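The Long Afterlife of a Badminton Racket
September
By Margareta Coman

My mother kept two badminton rackets in the hall closet for the better part of thirty years, behind the ironing board, and every June she would bring them out, pluck the strings with her thumbnail, and declare that they had another summer in them. Most years she was right. One year the grip came off in my brother's hand in the middle of a serve, all at once, like the peel of an orange, and my father wound the handle with kitchen string and we played on until it was too dark to see the birdie. I thought of that string a good deal this past month, when I went looking for people who still bother to fix these things.

There are more of them than you might suppose. Badminton is a quiet sort of sport in this country. It lives in church halls and school gyms and in backyards with a net that sags in the middle, and the people who love it tend to own one racket they really like and three they lend out. It is the lending rackets that suffer. They get dropped on gym floors and left in trunks through August, and by the time anyone looks at them properly the grips have gone shiny and hard and smell faintly of somebody's old sneakers.

Brendan Hayes has been re-gripping and restringing rackets in Londier for longer than he cares to work out. His shop is called Kavanagh, after the man he bought it from, and he never saw a reason to pay for a new sign. He charges $2 for a grip if you bring your own tape, a price he set years ago and keeps forgetting to raise. Last year he did 387 rackets, a figure he knows because he writes each one down in a green ledger, with the owner's name and whatever they told him was wrong.

"People say it feels funny," he told me, clearing a stool so I could sit. "That's what I write down. Feels funny. Nine times out of ten it's the handle."

He likes to start with the handle, then, and he likes to do it at a table, with plenty of room on either side. The old wrap comes off slowly, from the top down, and whatever glue it leaves behind gets rubbed away with a cloth and a great deal of patience. Then he lets the thing sit overnight. I asked whether that was strictly necessary and he gave me the look my mother used to give me when I opened the oven on a sponge cake.

The new wrap starts at the butt end, with the tapered tip of the tape laid flat, and goes up in a spiral with a little overlap at each turn. Pull too hard and it thins out and tears -- too soft and it creeps under your palm by the second game. Brendan turns the racket and keeps the tape still, which I had never seen anyone do, and I have tried it at home since and found it a great improvement on my own method of chasing the roll around the kitchen.

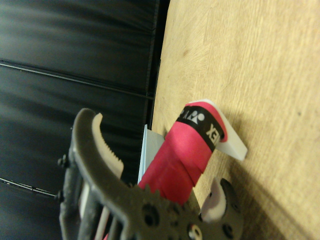
A red racket handle on a light wooden tabletop.

Color, he says, is where customers get particular. A player who will shrug at string tension can spend ten minutes choosing between two reds. He stocks his tape from Stakex, and he keeps some 240 rolls in a cabinet that once held sheet music, sorted by thickness first and shade second. The thin ones go to the doubles players, who like to feel the edges of the handle. The thick ones go mostly to people with sore elbows, and there are a lot of those in Londier.

I had brought along one of my mother's rackets, the one with the string. He looked at it for a while and asked if we wanted the string kept. I said I didn't know. He set it to one side, wrote my name in the ledger, and under it, in small square capitals, FATHER'S REPAIR, ASK AGAIN.

It is still there. I have been meaning to call him.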